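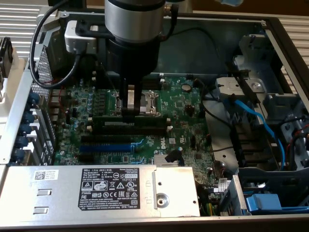

使用済みパソコンの解体と部品回収は、長らく人の手だけに頼ってきた作業である。筐体を開け、CPUソケットのレバーを起こし、メモリを抜き、配線を外す。一台ごとに構造が異なり、機械化には向かないと考えられてきた。グロルンビー再生センターは2026年7月、この工程の一部にロボットアームを導入した。本稿では、導入の準備に携わった立場から、現場で働く人々にとっての意味について見解を述べる。

まず明確にしておきたいのは、対象となる作業の性質である。デスクトップ機の内部は、自動車の組立ラインのように整った環境ではない。ソケットのすぐ脇にはコンデンサが密集し、ドライブケージの間をケーブルが通る。二本指のグリッパーが入る余地は限られており、位置決めの基準も機種ごとに設定し直す必要がある。当センターが準備段階で手順書を作成した機種は20に上るが、その内容はいずれも熟練作業者からの聞き取りに基づいている。

この聞き取りの扱いには、改善の余地が大きい。主任のパリサ・ファッラーヒーは、レバーの固さを指先で判断する感覚を文章にするため、388項目の確認表をまとめた。通常業務と並行しての作業であった。にもかかわらず、現行の評価制度には、こうした知識の提供を業績として認める欄がない。機械に教える仕事は技能職の正式な職務として位置づけ、相応の時間と手当を充てるべきである。

次に、残る仕事の質について考えたい。自動化の議論では、単調な作業が減り、人はより高度な業務に移ると説明されることが多い。しかし、機械が扱いやすい筐体を引き受ければ、人のもとには変形したもの、ねじの潰れたもの、腐食の進んだものが集まる。難度の高い個体ばかりを一日中扱うことの負担は、処理台数には表れない。従来の台数目標をそのまま適用することは適当でなく、8月の見直しにおいて、難度を反映した基準に改めることを求めたい。

技能の継承も課題である。新人はこれまで、構造の単純な機種を数多くこなすことで手の加減を覚えてきた。アーノウト・スミッツが担当する初任者研修では、最初の274台を指導者の隣で解体することを修了の目安としている。その練習の機会が機械に移れば、数年後に難しい個体を任せられる者が育たない。研修用の台数をあらかじめ確保し、機械の割当から除外する運用が必要と考える。

他方、自動化に反対する立場を本稿はとらない。筐体の縁で手を切る事故や、同じ姿勢を続けることによる腰や手首の不調は、以前から繰り返し報告されてきた。年間4,000台を処理する施設において、その一部でも機械が担うことの意義は大きい。ダヴード・ダーネシュヴァルら現場の作業者からも、導入そのものより、停止や配置替えの決定に自分たちが加われるかを問う声が多く寄せられている。

したがって、異常を認めた作業者が管理者の承認を待たずに機械を停止できること、また停止を理由に不利益な評価を受けないことを、運用規程に明記すべきである。あわせて、配置の変更は実施前に職場協議の議題とし、その記録を全員が閲覧できるようにすることを提案する。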